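Bedroom notebook, Etville rooms, May

Morning, room 6. Carried on with the small dark garments on white bedding. Fesham wants the folding sheet redone before the Tallier order goes out, and the old sheet only covers shirts and towels.

Duvet is the heavy one from the Châu set. It creases as soon as anything is laid on it and the creases stay put, so an item set down on it never sits quite level. I'd like to try the same fold on the bare sheet to compare.

Lighting: blind up, lamps left alone. White cover is very bright on the near side. Black cloth is hard to read at the best of times and you lose the edge of a hem against itself.
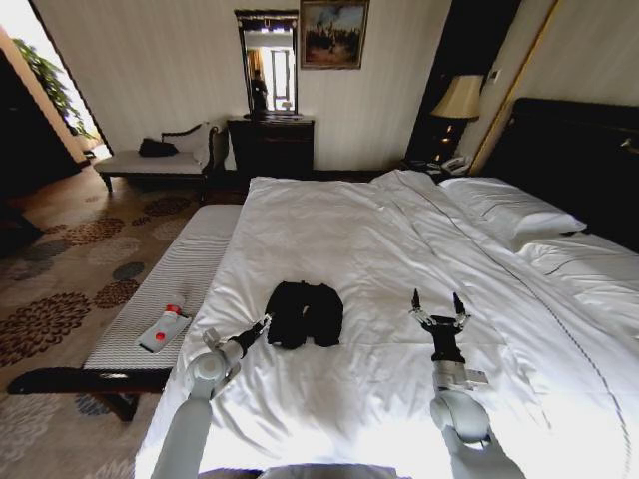
Working size for the black piece is 335 mm across when folded in half. I want the fold line kept on the side away from the bench, because the bench side is where the duvet pulls. If the two lower parts don't line up, open it out and begin again. Patting them into place only shifts the layer underneath.

For the sheet, I'd write it this way: lay flat, smooth from the centre out, fold once, leave it. The old wording had a second fold for anything under 210 grams and I can't see the point of it with something this small.

Also looked at how the bed itself should be left. The Tallier people want the duvet turned back toward the foot and the pillows kept up at the headboard. I find the turned-back part makes a poor work surface, as it bunches up and small things sink into it.

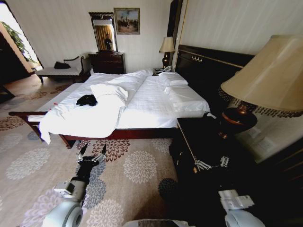
Black garment on the turned-back duvet, pillows at the headboard end.

Nightstand stays as is. Gold trim marks easily, so dry cloth only, and keep the lampshade fringe clear of it when dusting.

One more thing to put in the sheet: check under the duvet edge before calling a bed clear. Black cloth tucked in there is easy to miss from the door.

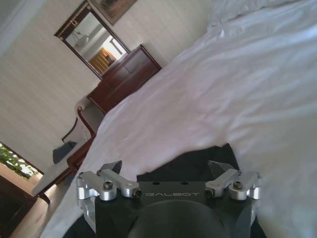

To do

Redraft folding sheet, 2 pages at most.
Ask Fesham if the lighter duvet is still in the store.
Repeat the half fold on the bare sheet, same garment, blind down.
Colour of the bench fabric for the Etville list.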